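Where Does the Dust Come From? A Term Project on Household Dust
Environmental Science Elective, final report, October 24, 2021 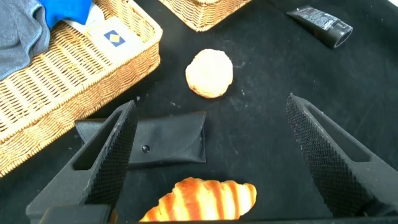

I picked dust because I'm allergic to it, and because my shelf in the dorm needs wiping again three days after I clean it. I wanted to know what the stuff is made of and where it settles fastest. My first guess was that most of it was dead skin, which is what everybody told me when I said what my topic was. After a whole project on it I can say the answer is a lot messier, and a lot more fun!

Background

House dust is a mix. Some of it walks in on shoes as soil and grit, some comes through windows as pollen and soot, and plenty is made indoors: fibers from clothes and bedding, skin flakes, hair, crumbs, bits of paper. How much you get of each depends on the home. A room with a carpet and a cat has very different dust from a tiled kitchen. Big particles fall quickly, but the fine ones can hang in the air for hours, and every time someone walks by they get stirred up again.

Method

I used 30 glass microscope slides, each with a thin smear of petroleum jelly on top. They went out in three places: my dorm room, my aunt's apartment above the Orbán bakery, and the reading room in Drudura Hall. Ten slides went to each place, half at floor level and half on a high shelf. They stayed out for a week. Then I looked at each one under the class microscope at 100x and counted particles inside a marked square, sorting them into fibers, flakes, mineral grains and "other." The "other" pile got bigger than I'd like - I'm still learning to tell pollen from a starch grain.

I also borrowed a Sonex handheld particle meter from the lab and took one reading in each room before and after making the bed or shaking out a cushion.

Results

I counted 3,315 particles in all. Fibers were the biggest group in my dorm room and in the reading room, and many of them were blue, which I'm blaming on jeans. The apartment was the surprise. Its slides were full of tiny pale round grains, and when I put a drop of iodine on one slide they turned dark purple. Starch! My best explanation is flour coming up from the bakery through the stairwell.

Floor slides beat shelf slides in every location. The single fullest slide had 800 particles, and it sat beside the apartment's front door. The emptiest had 130 fewer than I could find on any floor slide in that same room, and it was up on top of the bookcase.

The meter readings jumped each time I shook out fabric. Making my bed gave the biggest jump of all, and I now do it with the window open.

Problems

Two slides in the reading room got moved by the cleaning crew, so I can't be sure they were level the whole time. One week is also pretty short. I'd love to repeat this in January, when the heat is on and the windows stay shut. My counts were done by one tired person (me), and the later slides probably got less patience than the first ones.

Next steps

A classmate suggested Flareck, a free program that counts spots in microscope photos. I tried it on four slides. It was great with round grains and terrible with fibers, which it kept chopping into pieces. I want to try darker backgrounds and side lighting, so the fibers stand out better, and then compare its numbers with my hand counts for the whole set.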